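Hodgate Manipulation Program
Equipment and Budget Progress Report
Prepared by Bram Mulder, October 29, 2021

1. Status of purchases

Of the equipment lines approved at the start of the period, the hand-held grippers are delivered and in use, and the computing line is closed. The arm purchase is still open. Two quotes are in hand, one from Skorora and one from Balletti. Skorora is cheaper on the unit price but charges separately for the controller cabinet and the first year of service. With those added the gap closes to almost nothing, and the decision now rests on delivery time and on the payload figure at full reach.

The first batch of grippers came to 31 units including spares. Finger wear is higher than planned. Replacement fingers were budgeted as a single order and will need a second one before February. The printed markers have held up well and no change to that line is requested.

2. Data collection

Collection on household fixtures continues at the Hodgate site. Cabinet doors and drawers were moved ahead of tabletop tasks in the schedule, as the door tasks set the reach and force requirements for the arm and so have to be settled before the order is placed. We have logged 144 hours on fixtures to date. Of the episodes reviewed, 78 percent passed the quality check.

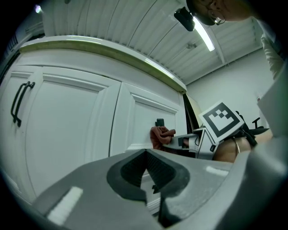
The main causes of rejection are loss of marker tracking and mislabeled start times. The first is partly a matter of lighting and partly of how the operator holds the tool near small knobs and flush handles. Operator instructions were revised and the pass rate will be reported again next period. The second is a software fault, now corrected, and the affected episodes can be relabeled without repeating the work.

3. Space and installation

The arm needs a fixed base, a separate power circuit and a marked safety zone. Halilović has surveyed the floor and quoted for the base plate and anchoring. The electrical work is not in that quote and was missing from the original budget. It can be covered from the unspent part of the computing line if the transfer is approved.

4. Requests

Approval is requested for the transfer from computing to installation, and for the second order of gripper fingers. Both are within the total award.

The arm order should be placed as soon as Balletti confirms its lead time in writing. If the confirmation does not arrive, we propose to go with Skorora on the current quote, with the service contract limited to the first year.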